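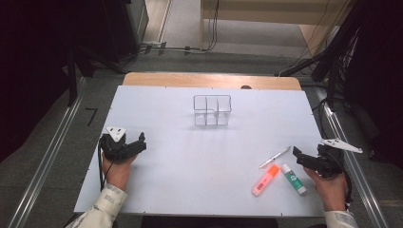 Week 5 notes: house rules for hand-held gripper sessions

Hi all. These are the notes from Friday's class, tidied up and with the bits I forgot to say out loud added back in. If you missed it, Chaimae Radwan has kindly offered to go over the setup with anyone who stops by the lab before noon.

We're spending the week on good practice when a person is holding the grippers and doing the task themselves, so a robot can learn from it later. Last week was all about fenced cells and emergency stops, and I know a few of you breathed a sigh of relief when I said there'd be no arm moving this time. Don't relax too much! Most of the bad recordings I've had to throw out came from sessions where everybody thought there was nothing to worry about.

Where the rules come from

A quick word on this as I got three emails about it. There are real published standards for industrial robots and for robots that share space with people, and you'll read parts of them in June. What's in this handout is one level down from that. These are house rules. We started with the ones Marta Palamarchuk wrote for the Tanoli project, and I've been scribbling on them ever since. A house rule can be stricter than a standard. It can't be looser, and if you ever spot one of mine that is, please tell me and I'll buy you a coffee.

Words I'll be using

Episode: one go at the task, from start pose to end pose.
Start pose: where your hands and grippers are before anything gets touched.
Reset: putting everything back for the next episode.
Operator: the person with the grippers.
Second: the person without them, who watches, keeps the log and can call a stop.

Before you pick anything up

Walk the floor first. Cables are my number one gripe. Anything that runs across a place where feet go gets taped down or moved, and that includes the bundle along the back that you swear you'll never step on. Stands and tripods go where a swinging elbow can't reach them. If there's tape on the carpet marking a position, leave it alone, even if it looks crooked to you. Someone measured that.

Then check the grippers in your hands. Open and close each one all the way, slowly, and look at the screws and linkages while you do it. A loose screw feels like nothing at all until a finger gets in there. Follow each cable back from your wrist and make sure there's enough slack for your longest reach, with none of it lying across the work surface.

Sleeves: long and plain is fine, dangling is not. Rings and bracelets come off. Hair gets tied back.

Setting up the desk task

We're using the desk-tidying task again: pen, highlighter and glue stick on the white board, clear organizer toward the back, empty to begin with. It's a nice beginner task because nothing in it is heavy or sharp, and it's a sneaky one because a clear organizer is hard to see from some angles. Go slow near those thin dividers. If you bump one, finish the episode, mark it in the log, and carry on. Please don't nudge the organizer back into place halfway through and hope it won't show.

Caps stay on. I don't care how good the ink is. And the glue stick goes in closed, every time, thank you.

Vary the layout between episodes, but vary it on purpose. Lay the items down at different angles, sometimes near your left gripper and sometimes near your right. Left to ourselves we all put things down in the same comfy spot (I do it too), and then the robot learns that spot and not much else.

During the episode

Rest both grippers on either side of the board, hold still for 2 seconds, then start. Same thing at the end. Those still bits are how we cut the recording up later, so a rushed one costs somebody an afternoon.

Keep your fingers behind the jaws. If an item rolls, let it roll. Chasing a pen off a table with a gripper in each hand is how Mostafa Bennani met the floor last year, and he'd want me to pass that on.

Either person can say "stop" and doesn't have to give a reason. The operator opens the jaws, lets go of whatever's in them and puts both grippers down. We talk after that.

Breaks and logs

Your wrists will tell you they're fine. They're fibbing. Swap roles as soon as the operator asks, and offer before they have to. The group at Traltville recorded 587 episodes of this same task and ended up keeping 496, and when Pushpa Singhal went through the rejects with me, a lot of them came from the tail end of long sessions. Our own target is 200 for the whole class, so there's really no need for heroics.

The log wants the operator's initials, the second's initials, the gripper check, the layout and anything odd. "Anything odd" means write it down even if you feel silly – a slip, a sneeze, a cable that tugged. I'd much rather read a boring note than guess.

One more thing on people. The cameras can pick up more than your hands, so anyone who walks through gets told that we're recording, and if they don't want to be in it, the episode goes. No arguing, no "it was only your shoes."

For next time

Read the Rarnura checklist (it's short) and come with one rule you'd add to mine and one you'd drop. Ghizlane Ouali will be running the second half, and she likes people who disagree with the handout, so do your worst. Pairs for the recording slots are on the sheet by the door. If you need to swap, sort it out between yourselves and then let me know.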